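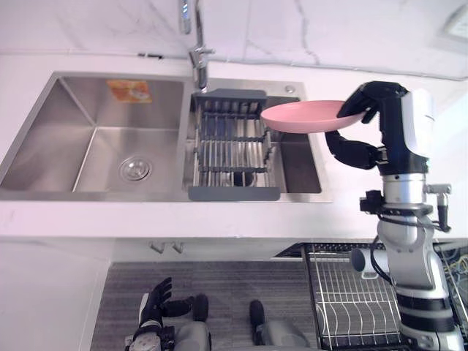

From: Bríd Moriarty
To: ilden-collect
Subject: Re: plate task, start positions

Eliseo Medrano wrote:
> We have 832 episodes of plate to rack now and I'd like to
> stop at 1,000. Does anyone object? Also, do the marks on the
> carpet still mean anything? Apolinar and I have been standing
> the robot in different places.

I do object, a bit. I went through the November batch last night and 137 of the episodes start with the robot in nearly the same spot. The policy will learn that spot and not much else. I would sooner have 16 good start positions with fewer runs at each.
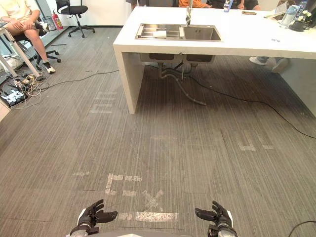 Photo: Kenza El Khatib, Clekdale

On the marks: the cross and the long strip of white tape are the old ones from the Stullska trials. They are worn and I don't trust them. Please don't line up on them — write the start position in the log instead, and I'll lay fresh tape when we have agreed the list.

Two other things. If the plate slips in the hand, keep recording and let the operator recover. Those runs are useful and we have hardly any. But if someone reaches in to help, mark the episode as bad and start again.

Second, the rack. It has been in either basin depending on who set up, and the log doesn't say which. I'm happy to have both, but there needs to be a column for it. Elsie, can you add one before the next session?

The full set across all sink tasks stands at 3,673, so we are not short of data overall. Van der Linden want the split by task by the end of the month.

Bríd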